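Notebook, August, prep kitchen bench trials – Stikstead line

Started 8:44, coffee first. Amura wants a yes or no from us on the bun station by the end of the month and I still don't have one. 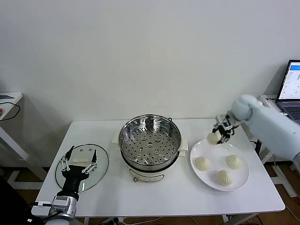
My trouble is with the number everyone quotes. The Rizvi summary says the station "frees 4 hours a shift." I went back through our own log, 309 buns handled so far, and I can't find those hours. Loading a basket is the part of the job people mind least. What they mind is steam in the face at lid time, the scrubbing, and standing. Scrubbing isn't in the trial at all.

Phong Mai worked the steamers for years before moving over to us and read the summary last night. Notes from that talk:

- Loading is when you check the dough. You feel a slack one as you pick it up and put it aside. Take the hand away and somebody has to check earlier, on the tray, by eye.
- Two people at a station talk. One person minding two stations doesn't.
- If the arms stop in mid-batch, who is allowed to reach in? Still no written answer. Bamach's draft procedure says "the operator," and we don't have a job called operator.

The last one bothers me most. In the draft the morning crew turn into people who wait for something to go wrong, on the same pay. That may be fine with some of them. Has anyone asked? I haven't, and I should have.

To be fair to it, the grip is gentler than I expected and I've stopped worrying about crushed pleats. I'm less sure about pace. A good loader fills a basket while I'm still writing down the start time.

To do: time a person and the arms on the same job, same basket, lid included. Count the minutes spent resetting as work – the summary leaves them out. Ask the morning crew before the numbers go to Amura. Phong to mark up the Bamach draft.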